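How to Tame a Hall Closet in One Afternoon

I put off our hall closet for years, and when I finally got to it one Tuesday in May it took me less time than the movie I'd planned to watch instead. So pour yourself some coffee and let's get going!

Start by taking everything out. I mean everything, even the umbrella at the back. Pile the coats on a bed, wipe down the rod with a damp cloth, and vacuum the corners while you can reach them.

Next, go through the hangers. My neighbor Pavithra Thomas keeps only one kind in her closet, and hers looks wonderful, but I've never managed that and I don't think you have to. Give the sturdy ones to the heavy coats and save the thin ones for scarves and light jackets. 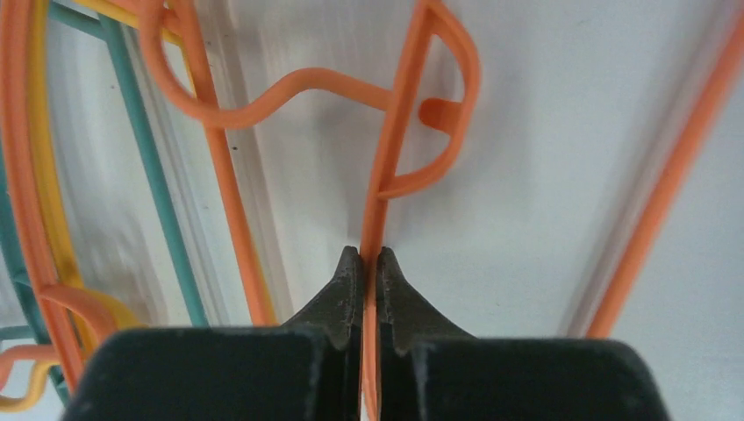 Now measure the rod. Allow 2 inches for each winter coat (a puffy one may want more) and leave a bit of slack so you can slide things along without a wrestling match. If you have more coats than room, the ones you haven't worn in two winters can go in the donation bag.

Hang the longest coats at one end and work down to the shortest. You'll get a nice open spot under the short ones — perfect for a boot tray or a low bench.
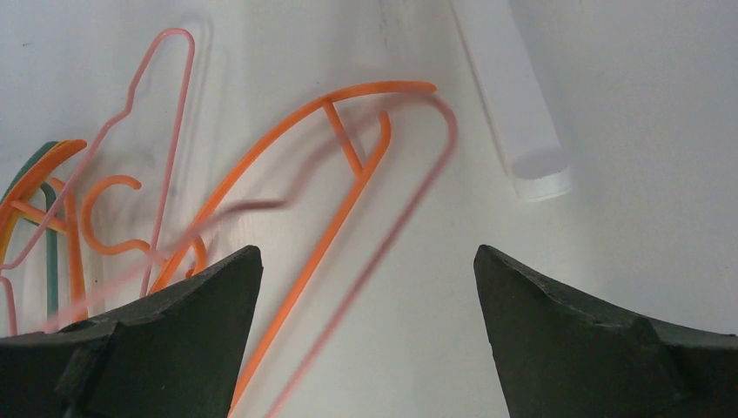
The top shelf comes last. I use two lidded bins up there, one for hats and one for gloves, with a strip of masking tape on the front of each for a label. Keep the everyday things lower down, especially if you have kids who like to climb.

When the coats are back in, shut the door and open it again a few times. If a sleeve catches, move that coat toward the middle.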